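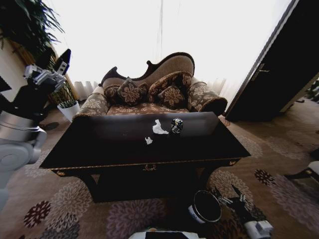 Por A. Teixeira

Duvholm fecha a loja de estofos na sexta, oficina continua

A loja de móveis e estofos Duvholm fecha portas ao público na sexta-feira, às 19h. A oficina, nas traseiras do mesmo prédio, continua a trabalhar, mas só por marcação. A informação foi dada por um aviso colado na montra no início da semana e confirmada ao nosso jornal por telefone.

Em causa, a renda. O contrato do espaço da frente termina em abril e o novo valor pedido pelo senhorio não agradou. "Mais 500 euros por mês, para uma loja onde se vende uma peça por semana, não dá", disse fonte da empresa. O senhorio não respondeu até à hora de fecho desta edição.

São 30 anos de porta aberta na mesma rua. Quem lá passa conhece: cadeirões, canapés, chaises longues de madeira entalhada, tecidos adamascados, almofadas a condizer. Móveis de sala grande, que já poucas casas novas levam. Muita gente entrava só para mandar forrar cadeiras de jantar.

Liquidação até sexta

Até ao fecho há liquidação do que está exposto. Desconto de 20 por cento em tudo, sem exceções, e as amostras de tecido saem ao metro enquanto houver. Não se aceitam reservas por telefone. Transporte por conta de quem compra, embora a casa indique um carrinheiro para quem precisar.

Atenção a quem tem peças a arranjar: as encomendas já entregues não são afetadas. Quem deixou móveis para estofar vai ser contactado um a um, e pode levantá-los na oficina, entrada pelo beco, mostrando o talão. Perdeu o talão? Levar documento de identificação e, se possivel, uma fotografia antiga da peça.

Os sinais pagos por móveis ainda não entregues mantêm-se válidos. Quem preferir a devolução tem de a pedir por escrito, ao balcão, até ao último dia.

Postos de trabalho

Trabalham hoje 13 pessoas na Duvholm, entre loja e oficina. Segundo a empresa, não há despedimentos. Duas funcionárias do balcão passam para o corte e costura, com formação paga; os restantes ficam onde estão. Uma reforma já estava prevista antes disto tudo e não vai ser substituída para já.

O sindicato diz que está a acompanhar e que pediu a garantia por escrito. Ainda não a recebeu.

O que vem para o lugar

Para o espaço da frente fala-se na Pinotel, cadeia de alojamento que já abriu uma unidade junto à estação. A Pinotel confirma "interesse em vários imóveis no centro" e mais não diz. Na câmara, até ontem, não tinha dado entrada nenhum pedido de licença para aquela morada.

Os comerciantes da rua não gostaram da notícia. É a terceira montra a apagar-se no quarteirão desde o verão, depois da retrosaria e da casa de candeeiros. Na papelaria ao lado contam-nos que os clientes de uns eram os clientes dos outros: vinha-se escolher o tecido, comprava-se a linha, tomava-se café. Agora vem-se de propósito ou não se vem. O estacionamento também não ajuda, queixa antiga e sem resposta.

A associação comercial quer uma reunião com o município ainda este mês. Em cima da mesa, a velha proposta de apoio às rendas das lojas com mais anos, parada desde o mandato anterior. A câmara limita-se a dizer que o regulamento "está em revisão". Prazo, nenhum.

Oficina com mais trabalho

Curioso é que trabalho não falta. A oficina tem lista de espera e a maior fatia vem agora de fora: restauro de cadeiras de restaurante, cabeceiras de cama, bancos corridos. A espuma e as molas são fornecidas pela Plikton, que mantém o contrato. Já a venda de mobilia nova caiu ano após ano e a loja dava prejuizo, admite a empresa.

Para o outono está em estudo um curso de iniciação ao estofo, aos sábados de manhã, em turmas pequenas. Preço por definir. Os interessados podem deixar o nome na oficina.

Horários

Loja: até sexta, das 10h às 19h, sem pausa para almoço.
Oficina: a partir da semana seguinte, só por marcação, das 9h às 12h30 e das 14h às 18h.
O número de telefone mantem-se o mesmo.

Notícia atualizada às 16h40 com a posição do sindicato.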